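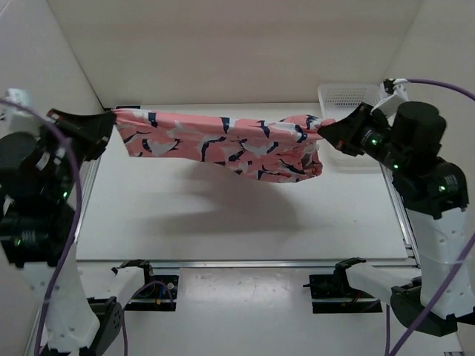
The Long Take Is Not a Personality

"Vatura" runs for 17 minutes in one unbroken shot, and the audience at the late screening stood up for it. I stayed in my seat. It's a well-made short about a woman cleaning out her dead brother's apartment while the buyer waits in the hall, and for nine or ten of its minutes I believed every second. The rest I spent watching the cameraman think.

Short film has fallen hard for the single take. Of the films I saw this October at a small festival in a converted bus depot, so many were built this way that the programmers had given them their own block, titled "Unbroken." The notes called the form "radical." I'd like to know how radical a thing can be when it has its own block, its own prize, and a sponsored drinks hour.

I have nothing against the technique. Some of the best things I've seen on a screen were shot without a cut. What bothers me is how it's talked about, as if leaving the camera running were a kind of honesty and cutting were a kind of lie. That idea has been around for as long as I've been writing about movies, and it has never held up well when you put it next to the films.

Take "Vatura" itself. Its director, Dardo Medina, introduced the screening by saying that he wanted "nothing between the viewer and the grief." Fine words. But the camera in his film goes through a bathroom doorway backward, turns a full circle in the kitchen, and drops to the floor to look at a box of shoes. Each move comes a beat before the actress needs it. When she starts to cry, the camera is already in place at the sink, waiting for her to arrive. A cut would have been less noticeable. I'd bet that most of the people in that room were thinking about the operator's knees.

I put this to Medina the next morning over bad coffee in the depot's old ticket office. He took it well. They had rehearsed for 2 weeks, he told me, and shot it eleven times, and the version we saw was the fourth.

"The ninth was better for the camera," he said. "Everything lands. But she was tired and you could see she knew where the shoes were."

So he picked the take for the performance?

"I picked it for the performance and then I lay awake about the focus in the hallway."

I liked him for that. I also thought it proved my point. With two cameras and an afternoon he could have had the fourth take's face and the ninth take's hallway, and the grief wouldn't have gone anywhere.

Aisyah Kwok edits shorts for a living, which gives her a stake in the argument and she says so before you can. She has cut more than 60 of them. When directors come to her with a one-take film, what they want is someone to watch all the takes and tell them which one to use, and then, very often, to help them hide a join.

"Half of them have a cut in them," she said. "Somebody walks past a dark coat, the coat fills the screen, and there's your cut. Or you whip across a wall. I've painted out a light switch because it was at two different heights. Then I read the program and it says single take."

Does that bother her?

"The cut doesn't bother me. The program bothers me."

She wouldn't say which films. I asked more than once. She did say that the audience never catches it, and that festival juries don't either, and that in her view this ought to make people wonder what exactly they're applauding. If a film with one hidden cut gets the same reaction as a film with none, then what the crowd is clapping for is the label.

I'd add a practical complaint. A short has very little time. Anything it spends on getting from one room to the next is time it isn't spending on what happens in the rooms. In "Wuisan," the second film in the block, a waiter carries a message from the back of a restaurant to the front, and we go with him past the dishwashers, past the walk-in, past a table of men who are plainly going to matter later and then don't. It's four minutes before anybody speaks. The director, Demyd Lytvynenko, has an excellent ear for talk, as you can tell once the talking starts. The last scene is an argument between the waiter and his father-in-law over a borrowed van, and it's mean and funny and over too soon. I wanted twice as much van and no dishwashers at all.

His defenders will say that the walk builds tension. It does, a little. So does a phone ringing in the next room, and that takes three seconds.

Now the case on the other side, which I don't want to cheat. The film in the block that worked, worked completely, and I've been arguing with it ever since.

It's called "Narik," it was made by Yanti Rahman for what she describes as the price of a used washing machine, and it doesn't move. The camera is on a tripod in a parked car, in the back seat, looking forward. Two sisters sit in front. We see the backs of their heads and, in the mirror, one pair of eyes. They're waiting for their mother to come out of a clinic. They talk about whether to sell her house. One of them eats crackers. At some point the sister whose eyes we can't see says something so unkind that I heard a man behind me breathe in, and we get only the mirror, and the eyes in the mirror go to the clinic door and stay there.

There's no cut, and there couldn't be. A cut would let us out of the car. It would show us the other face and tell us how to take what was said, and the film is built on our not getting that. Nothing in it says "look what we managed to do." I didn't notice it was a single take until it ended, when I remembered what block I was sitting in.

Rahman was the one filmmaker there who didn't want to discuss the form. She had tried it with cuts, she said. She shot both sisters from the front, with a second camera clamped to the hood, and put together a version that way, and her own sister watched it and said it looked like a commercial for the car.

"I only had the back-seat angle left," she said. "So it wasn't a decision. I mean it was, but it was a tired one."

You could make a theory out of that, and somebody on the panel that afternoon tried. The panel was called "Time, Uncut" and it went on for well over an hour. Medina spoke, Lytvynenko spoke, and Sulastri Pelupessy, who teaches directing and has sat on more of these juries than I have, spoke last and least. A student asked whether a young filmmaker should make a one-take short in order to get noticed. The men both said no, of course not, only if the story calls for it. Pelupessy said yes.

There was some laughter. She wasn't joking. Programmers are watching hundreds of submissions, she said, many of them late at night, and a film that announces a feat in its first line gets watched to the end. She had done it herself as a juror. She had sat through a dull film about a wedding to see whether they would make it down the stairs.

"They made it down the stairs," she said. "We gave them a mention."

I respect the candor. I also find it pretty bleak. It means the long take has become a thing you do to the person picking the films, and the people who later buy tickets are watching something that was aimed over their heads. It would account for a lot of what I saw in that depot: the swooping entrances, the pointless staircases, the camera that passes through a car window so that we can all wonder how it passed through the car window.

It also has a cost for actors. I spoke to several over the weekend who didn't want their names used, and they said much the same thing. In a long take, the scene belongs to whoever is least likely to make a mistake. You hold back. You don't try the odd reading in minute twelve, because if it goes wrong you've wasted everyone's first eleven. One of them told me she had done her best work on a one-take short in a version thrown out when a boom pole dipped into view for a moment near the end. She asked the director for a copy. He had already wiped the card.

The prize went to "Koltura," which I haven't mentioned because I don't have much to say about it. It follows a boy on a bicycle through a street market at dusk. The light is lovely and the boy is charming. He loses a coin, he finds the coin, and the camera goes up over the rooftops on a drone while a cello plays. The jury praised its "courage." I wrote the word down and looked at it for a while. The market was closed off for the shoot, the stalls were dressed, and the boy's route had been marked with tape. All of that is ordinary film craft and nothing to be ashamed of. I'm only not sure where the courage comes in.

"Narik" won nothing. It screens again next month as part of a program about families, in the middle, between a cartoon and a documentary on beekeepers, with no mention of how it was shot. Rahman said she had asked for it that way. She's working on a longer film now, and the part I've read has a good many scenes in it, some of them half a page long. I asked how she planned to shoot the big one, a funeral lunch with fourteen people at the table.

"With a lot of cuts," she said. "Have you ever tried to hear what anyone's saying at a lunch like that?"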